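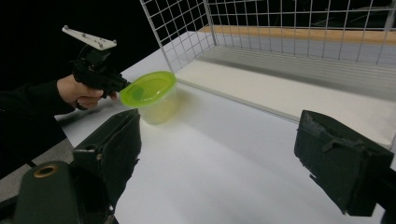
Last modified: October 7, 2023

3.2 Upkeep of the hand-held grippers

Figure 2. A hand-held gripper brought up to the green lid of a translucent container. The flat white plate on top is held by screws.

We check the Inga grippers at the start of each session and again after every 100 trials. The screws in the mounting plate are tightened by hand – a power driver stripped the threads in June. The finger pads wear first at the tip, where the covering frays, and a torn pad is changed before the next lid trial. Over 2234 trials we used more than 400 pads, all cut from the same Drulano sheet. After a change the fingers are opened fully and closed 2 times on a test block, and the new width is entered in the Gokeck log.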